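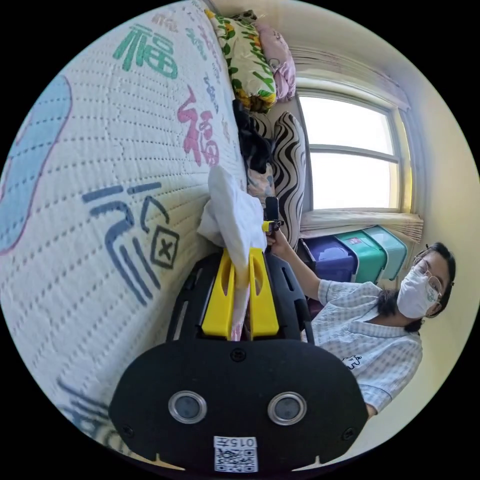 Page last changed: 22 Dec 2019

Dear Heledd Gwynne,

A warm hello from all of us at Hanard, and thank you again for the grant, which has stretched further than we dared hope in July! The bedding side of the Rey rooms is coming along nicely. Residents choose their own covers, so we have yellow flowers with green leaves on one pillow, subtly patterned pink on its neighbor, and a zebra-striped cushion that I'm rather fond of. The quilted white mattress with the big Chinese characters (two of them 福, for good fortune) stays in use.

We have spent $331 so far, $80 of it on pillows. Still to do: clearing the odds and ends off the beds, and ordering 24 spare pillowcases from Honuris.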